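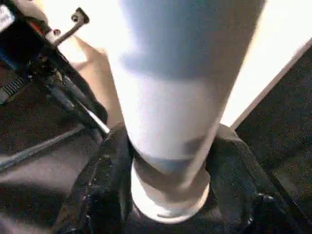
Slide 2. Why your pantry is lying to you

Wait for people to sit down. Someone will still be wrestling with the coffee urn. Start anyway.

Ask for hands: who knows what's at the back of their second shelf? One hand usually goes up. Ask what it is. Let the answer hang there a moment.

Say who I am. I ran the stockroom at the Manwood grocery for most of my working life, so I have thrown away more food than anyone in this room and I was paid to do it. Now I give this talk for free, which my sister calls penance.

Slide 3. The dates

Go slowly here. It's the part they came for.

"Best by" is mostly the maker's guess about when the stuff stops tasting the way they'd like it to. Crackers past that date are a little sad. They won't hurt you. Except for infant formula, those dates in the US are largely up to the manufacturer, and somebody always argues with me about this, so have the handout ready.

Cans: dents on the side are usually fine. A deep dent on the seam, a bulge, a leak, or a spurt when you open it – out it goes, no tasting. Repeat "no tasting." There is a type of man who tastes.

Flour: white keeps close to a year if it's sealed and cool. Whole wheat has oil in it and goes off much sooner. Smell it. If it smells like crayons, you have your answer.

Tell the Betine story if the room is warm. Short version: my aunt in Betine left us a cupboard with 662 packets of plain gelatin. She did not make desserts. We never found out. Pause for the laugh, and if there isn't one, move along briskly.

Slide 4. The audit

Everything comes out. All of it, onto the table, and the floor when the table runs out. People want to do one shelf at a time and I used to allow it. They quit after one shelf.

Make 4 piles: eat this month, keep, give away, trash. The give-away pile is for food you'd be willing to be handed. Laurinda Amaral takes donations at the Nirkcombe pantry until noon, and she has asked me to mention that she has enough canned pumpkin. She asked me in December and she asked me again last night.

Wipe the shelves while they're bare. Look in the corners for moths. If you see webbing in the rice, don't look any closer, just bag it.

Slide 5. Putting it back

Old in front, new behind. At the store we called this rotation and had a laminated sign about it. At home a marker will do. Write the month you opened it on the lid.

Skip the matching jars. Digby Ngata spent nearly 900 dollars on glass ones and now can't tell his baking soda from his powdered sugar. He told me I could use that. His wife told me I should.

Keep a list on the inside of the door. Cross things off when you finish them. My list says paprika three times, so do as I say.

Slide 6. Questions

Honey: yes, it keeps. Crystals are fine, set the jar in warm water.
Spices: won't make you sick, won't do much else either.
Home-canned beans from a neighbor: ask how they were canned. If the answer isn't "pressure canner," smile, say thank you, and don't eat them.

Handouts are by the door. Stack the chairs before the choir gets in.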